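**Oron bin-picking kit: May progress report**
Prepared by Apinya Wannasri for Piroska Kelemen

Evaluation of the rented kit continues. The 3,511 logged grasp attempts cover mixed small items, with 100 more planned per item type.
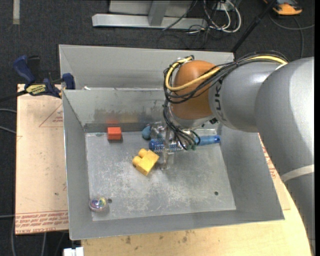
*Fig. 1. Gripper in the metal bin with mixed test items.*

Open items: cable routing at the wrist (Szilágyi to quote) and 2 software faults reported to Oron. Spending stands at 70% of budget. No change to the end date is requested.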